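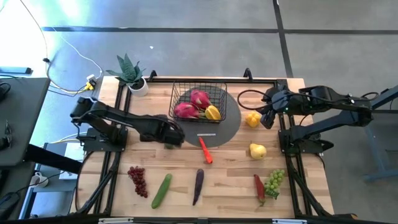 The two-arm produce table at Grindelness, with the wire basket on its mat.

About Pornel

Pornel tests robot arms for people who are thinking of buying them. We work out of a unit in Grindelness, we don't make robots, we don't sell them, and we take no commission from anyone who does. Most of our customers are small packing firms and farm shops who have been shown a very good video and would like to know what happens when the video stops.

Quite often what happens is that something gets dropped.

How we started

Arif Yusof set up Pornel after several years of fitting arms into other people's packing lines and then being rung up when they stopped. He had come to distrust the phrase "works out of the box". He still does, and it is banned from our reports unless it is in quotation marks.

The first jobs were fault visits. A firm would call us in after the warranty argument had already begun, and we would spend a day finding out that the arm had been faulty, or badly set up, or asked to do something it was never going to do. It seemed daft to keep arriving at the end, so now we try to get in before the order is signed.

The Olau trial

We get asked about this one more than anything else, so we may as well put it on the page.

Olau is a two-arm picking program we were hired to look at. The seller's claim was that it could put mixed fruit and veg into a basket all day without anyone standing over it. We set it 300 picks. It finished the first 50 without trouble, and the people who had come to watch went off to lunch quite pleased.

On 24 Aug 2024, during the second session, the right arm closed on a pepper, lost its connection for a moment, and came back believing its gripper was open and empty. It then went to fetch the next item with the pepper still held. The left arm was already in the same space. Neither arm stopped for the other. The left gripper was pushed down into the table, a finger cracked, and the pepper was no longer fit for sale.

No one was hurt. Our operator, Phillips, was on the stop button and pressed it. We mention that because the program's own collision check, the part we had been told would make an operator unnecessary, did nothing at all. The log shows it was switched on. It had been set to look for a harder knock than the one it got.

The cause of the dropped connection was a cable that pulled tight when the wrist turned past a certain point. A longer loop cured it. We don't regard that as the end of the matter. Cables work loose in every building we have ever been in, and a machine that forgets what it is holding when one does is not ready to be left alone with people nearby. We said so in the report. The seller called it "an isolated event". We repeated the fault on purpose the following week, 10 times, and the arm came back with the wrong idea about its gripper every time.

A new version arrived in September. It now checks the gripper before it moves again after a lost signal, and in our repeat runs it did so. That is a real improvement and we are glad to say it. We have not tested it on a wet floor, in a cold store, or next to a radio full of interference, and until somebody has, we would keep a person on the button.

What we do differently since

Every trial now has a planned fault in it. We pull a plug, shift the basket, or put out something the program hasn't been shown. Sellers are told that this will happen and are not told when.

The operator stays within reach of the stop for the whole session, including the boring parts. Lunch is taken with the power off.

We also changed how we write up results. A success rate by itself tells you very little, and we used to put it on the front page like everybody else. The Olau log has 399 entries and the useful ones are nearly all from one short stretch of the afternoon. The front page now says what went wrong, how badly, and who or what stopped it.

Working with us

A trial normally takes a week, and you are welcome to come and watch from behind the line. Bring your own produce if it is an awkward shape. Bunches of grapes are harder than they look, and several programs that were happy with a pear have given up on them.

We will not sign anything that stops us telling a customer about a safety fault. Some sellers have walked away over that, and we have let them.

If you have been quoted for an arm and something about the quote bothers you, send it over before you pay the deposit. Arif reads them himself, usually with a pencil.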